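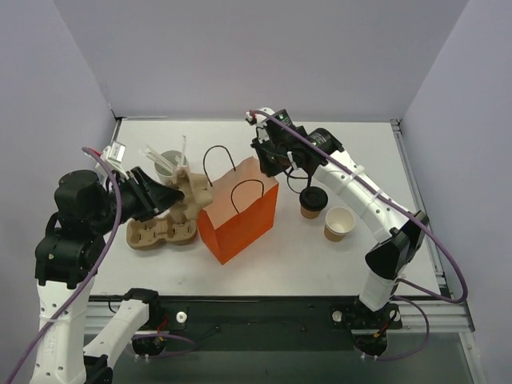 Photo: Julimby test cell, two-arm station

Software safety checklist, takeout packing task
Planner: Nolleck, release 3. Perception: Sang.
Inspection date: September 15, 2020
Marks used: OK, OPEN, FAIL. Comments are the inspector's and stay with the sheet.

1. Startup and configuration

1.1 Release loaded on the controller matches the release on this sheet. OK
Compared by hash. The banner on the operator screen still shows the old number, so don't go by the banner.

1.2 Joint limits in the config file match the limits in the arm firmware. OPEN
They match for the right arm. The left arm has one wrist limit set wider in the config than in firmware. I was told firmware always wins. I would like to see that written down somewhere, with a test behind it.

1.3 Cables included in the collision model. FAIL
The purple cable on the right arm swings out past the elbow in a wide loop. In the model the elbow is a bare capsule. Same comment as in March.

1.4 Table and walls included in the collision model. OK
All three walls and the tabletop. Front rail modeled as a box, knobs left out. Add the knobs.

2. Stopping

2.1 Software stop halts both arms from any planner state. OK
Tried it during approach, grasp, carry and release.

2.2 Loss of a camera stream halts motion. OPEN
Limit is 400 ms. Logged 192 ms on the first pull and over the limit on the second. The explanation offered was network load. A watchdog that depends on a quiet network needs another look before anyone calls it a watchdog.

2.3 Restart after a stop requires operator confirmation. OK

2.4 One arm faulting stops the other. FAIL
With a fault forced on the left arm, the right arm finished its move before stopping. The release notes say "coordinated stop." Either fix the code or fix the notes.

3. Perception

3.1 Every object on the table has a track before motion is allowed. OPEN
Sang drops the clear plastic cup whenever it has no straws in it. With straws it holds the track, which makes me think it is tracking the straws. Ask for a run with the straws taken out and put back.

3.2 Low-confidence objects are treated as obstacles. OK
Checked in code and on the cell. Anything under the threshold gets a fat bounding box and the planner goes around it.

3.3 Deformable items flagged. OPEN
The pulp cup carrier is stored as a rigid part. It bends when it is picked up, and the carried shape is then wrong for the rest of the move. The margin hides this most of the time. I don't accept "most of the time" on a safety sheet.

4. Planning with both arms

4.1 Minimum distance between arms enforced on the full path. OPEN
Enforced at waypoints. Between waypoints it is interpolated, and the step size is a setting that any user can change. Lock it. 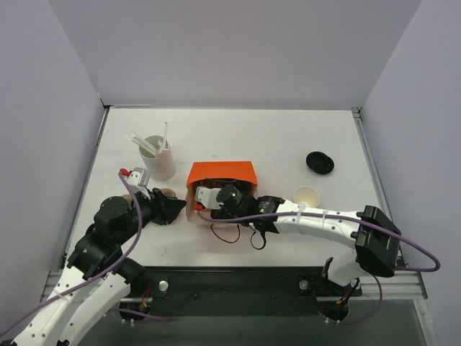
4.2 Motion inside containers. FAIL
Nolleck handles reaching into a container by switching off collision checks between the gripper and that container, and I have never liked it. The check goes off at the start of the approach and comes back on only when the move is reported complete. It also covers more than the fingers. When the right gripper is pushed into the orange bag, its white bracket goes in as well and sits toward the left side of the opening, and none of that is being checked. The left gripper is next to the bag at the same time. Wanted: an exception limited to the fingers, limited to the insert segment, and logged each time it is used.

4.3 Retreat path planned before insert begins. OPEN
Kirnby, the replay tool, shows a retreat path for every insert I looked at. It does not show when that path was computed. Add a timestamp to the export.

4.4 Force limit active during insert. OK
Limit is read from the task file and cannot be raised from the operator screen.

5. Logs

5.1 Stops and faults written to disk before restart is allowed. OK

5.2 Logs can be replayed without the hardware. OPEN
Works in Kirnby for one arm. With 2 arms the clocks drift and the replay shows contacts that the force logs say did not happen – or the force logs are wrong. Find out which.

Result: not released for unattended running. Attended running may continue at reduced speed, one operator at the stop button. Items 1.3, 2.4 and 4.2 need a code change and a repeat inspection. A note from the developer saying "fixed" will not close them.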